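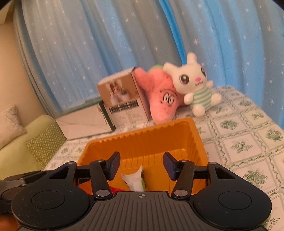

Last changed: Friday, 16:40

Holtulside: hand-held grippers move to a fixed service interval

Mindico has changed the way it looks after the hand-held grippers used in its Holtulside program. Each unit now goes in for service after 600 recorded grasps. Until March, the grippers were serviced only when an operator reported a fault.

The change follows a check of the unit with the most use, which had logged 1671 grasps without being opened. Play at the finger pads was greater than the program allows, and the two fingers no longer reached the closed position at the same moment. The joints were reset and the unit went back into use.

"The operator does not feel it in the hand," said Trinh Trương, who is in charge of maintenance at Holtulside. "It shows up in the recordings, when one pad touches the object early and pushes it before the other pad arrives."

The gripper closes two blue finger pads by means of two black linkage arms. Each arm is fastened with four metal pivot screws, and these take up most of the service time. The screws are backed out one at a time, cleaned, and put back with fresh thread lock. Arm travel is checked by hand after each screw. An arm that drags at any point is taken apart again. The screws on one arm are finished before the other arm is touched, so that the geometry of at least one side is always known.

The pads are wiped down and compared with a new pair. Pads with a shiny contact face or a rounded tip are replaced, always as a set. Mixing an old pad with a new one shifts the closing point to one side, and the opening width then has to be set again from zero.

The mounting bracket on the side of the body is checked last. Its hinge must hold position when the gripper is turned over. If it slips, the hinge is tightened and the unit is calibrated again before release.

Every serviced gripper then goes through a short acceptance run in a furnished room, using household items of mixed size and stiffness. One task is reaching into an orange plastic bin with ribbed inner walls, where the rim limits the angle of approach. The fingers are opened fully over the bin, lowered, closed on the object and lifted clear. The unit passes after 5 clean lifts in a row. A pad that catches on the rim ends the run, and the arm alignment is checked before a second attempt.

Spare pads and screws are supplied by Gostard in sealed kits, 2 kits per gripper. Operators should return opened kits with the unit, including unused screws. Service slots at Holtulside are booked through the equipment desk, and the grasp count must be entered on the form when the gripper is handed in.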